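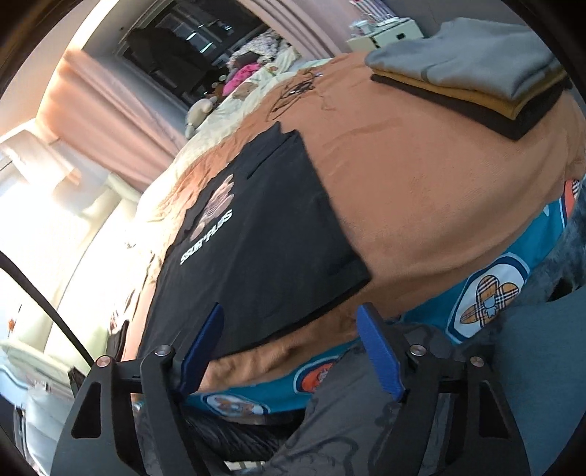 Residential Services, Laundry and Linen Group

Visit report: Drillow open day, Zarkmont site

The Drillow laundry and household textiles center in Zarkmont held its open day on June 2, 2022. Two of us from the group attended. The purpose was to look at the sorting and drying lines before our own contract comes up for renewal in January, and to see the furnished rooms where Drillow works out its folding and bed-care instructions for residence halls. Notes follow in the order of the tour. Prices were discussed separately and are not included.

Arrival and sorting hall

Registration was at the side entrance on the loading dock. Visitors were taken around in groups, each with a guide from the plant, and the full circuit took a little under two hours. Ear protection was handed out at the door and was needed in the wash hall only.

Soiled items arrive in bags by building. Each bag is weighed, opened on a waist-high belt and sorted by hand into whites, colors, fleece and pile fabrics, and personal clothing. Fleece was split off as its own category last year. Before that it went in with colors, and the guide said the lint it shed onto dark cotton was the single most common complaint from customers. We have the same complaint on file from two of our halls.

Pockets are checked at this point. Found items go into a numbered tray that travels with the bag. The tray system is simple and we could copy it without new equipment.

Wash and dry

The washers are front loaders supplied by Hoveo, in three sizes. The largest are used for sheets and duvet covers. Personal clothing goes into the smallest machines in mesh bags, one bag per resident, and is not mixed between bags. The plant quotes a daily throughput of 3,000 items, personal clothing included.

Points noted:

Printed T-shirts are washed inside out and dried on low heat. Drillow had tested prints over repeated cycles and had sample shirts pinned to a board at the wall, from new to 200 washes. Single-color white prints on black cotton held up well. Prints with several muted tones lost contrast earlier. High heat did more damage than the wash itself.

Duvet covers are buttoned or zipped shut before washing. Left open, they collect socks and small items, and the inner corners stay damp.

Fleece blankets are dried without heat for the last part of the cycle. The lint screens on the fleece dryers are cleaned after every load, and on the other dryers at the end of each shift. We saw the screens being cleaned. The volume of lint from one load was considerable.

Water temperature for colors is 37 degrees Celsius, lower than ours. The guide described this as a compromise between energy use and detergent performance. We asked for the test data and were told it would be sent.

Furnished rooms

The second half of the tour covered a short corridor of rooms fitted out by Araújo, the furniture contractor, as student bedrooms. They are made up with ordinary mixed bedding and clothing, much of it secondhand, on the reasoning that instructions written for matching hotel linen do not transfer well to what residents own. This was the most useful part of the visit.

The bed we spent the most time at had a teal duvet cover printed with cartoon badges and an orange-tan fleece blanket over it. Clothes were being folded on top of the fleece. A black T-shirt with SSUR*PLUS across the chest in white, the lettering on a diagonal, lay flat on the blanket as a rough rectangle. One side was a straight folded edge. The top edge was less tidy, slightly crumpled, and a faint crease ran across the upper part of the shirt. A stack in the corner of the blanket had light gray on top, mustard yellow in the middle and dark charcoal at the bottom, with the folded edges lined up along one side.

Folding on a bed is what most residents do, as few of our rooms have a free table large enough. The surface has known drawbacks:

Pile grips cotton. A shirt laid on fleece does not slide, so it cannot be squared up by pulling on one corner. It has to be lifted and set down again. The guide saw this as partly an advantage, in that a fold stays where it is put.

The base is uneven. Fleece laid over a duvet bunches, and it did so on this bed toward the lower part. A fold made over a ridge comes out crooked. Smoothing the blanket first takes a few seconds and improves the result more than any change in folding method.

Lint and strands transfer. Some thin dark strands, cord or hair, were lying in a tangle on the fleece just above the shirt. On a black garment a dark strand is hard to see, but it will show up on the next pale item put down in the same place. Drillow's instruction card now says to run a hand or a lint brush over the blanket before starting. Our card says nothing on this and should.

The recommended fold for T-shirts is the ordinary one: face down, sides in, sleeves back, then bottom to top once or twice depending on shelf depth. For shirts with a large print Drillow suggests ending with the print outward, so that the owner can find the shirt without opening the stack. Creasing across a print should be avoided if the garment will be stored for a long time. For weekly use they consider it unimportant.

Stacking

The guide's remarks on stacking were brief. Heavier garments go at the bottom. Folded edges go to the same side, which should be the side facing out of the closet. Stacks made on a bed should be placed away from the working area, near a corner or against the wall, so that the blanket can be pulled flat without moving them. A low stack survives being carried, and a tall one tends to lean as soon as it leaves the bed. The maximum height on the card is given as one hand span – crude, but easy to remember.

Color order is left to the resident. We had expected a rule here, and there is none.

Storage room

The last room on the corridor held shelving samples. Araújo makes an open shelf unit and a version with drawers on the same base. The open shelves were deeper than ours and would take a T-shirt folded once, without the second fold. The drawer version ran smoothly, though the runners were new and told us little about wear. We took measurements of both and will attach them to the furniture file.

Items for our own use

Separate fleece from colors at collection. This requires one additional bag per floor and a change to the label sheet.

Add a line to the resident card on smoothing and brushing the blanket before folding on it.

Add a line on closing duvet covers before they go in the bag.

Adopt the numbered tray for pocket finds. Ask the hall offices where unclaimed trays should be kept, and for how long.

Wait for the temperature data before changing any wash settings.

Open questions

Drillow could not say how the no-heat finish affects drying time when a full load of fleece comes through in winter. Our dryers are the bottleneck from fall onward, so the answer matters. We also did not get to see the ironing section, which was closed for maintenance on the day – a second visit has been offered and we have asked for a weekday morning.

Copies of the Drillow instruction card are in the linen office, in the tray next to the label printer.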